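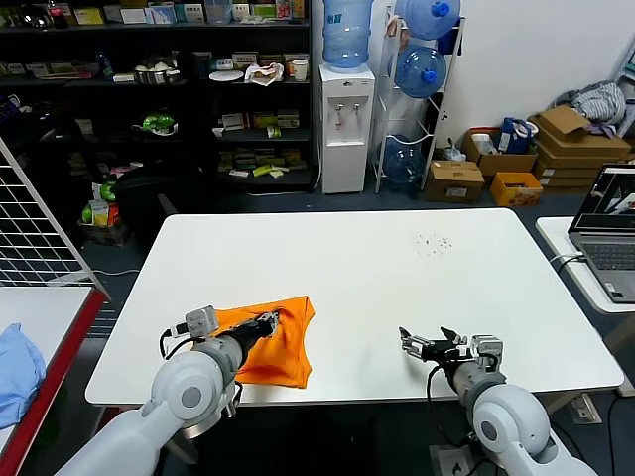 Kyung-tae Heo replied that the crumbs were only half of the complaint and that the ticket should stay open until the shirt folding was sorted as well.

Ticket 757 – folding table, Kerilthorpe
Status: open
Opened: 5 June 2023

Issue: orange T-shirts come off the table with a crease across the chest and specks on the front. Same fault logged in March, closed without a fix.

Checked so far:
Table top is level. No sticky patches found by hand.
Crumbs present toward the back. Snack shelves are nearby, so food may be the source. Not confirmed.
Palteo folding guide followed as printed. Crease still there.

Tried: wiped the top with a dry cloth. Moved the crumbs, did not remove them. Damp cloth followed by a dry one worked – no specks on the next two shirts.

The crease is a separate fault. It starts before the first fold, when the shirt is put down bunched at the collar and one layer doubles under. 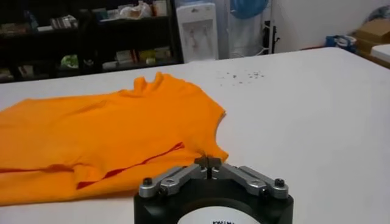 Flattening from the hem up pushes the slack into the neckline and makes it worse. Pulling both shoulders out first, then smoothing down toward the hem, cleared it on two shirts out of two. Sleeves go in last.

Seo asked whether a folding board would be quicker. The Bundavura board is too narrow for the larger sizes – not pursued.

Next: repeat on the full batch of 300 and log any shirt that still shows the line. Damp wipe before each stack. Food stays off the table.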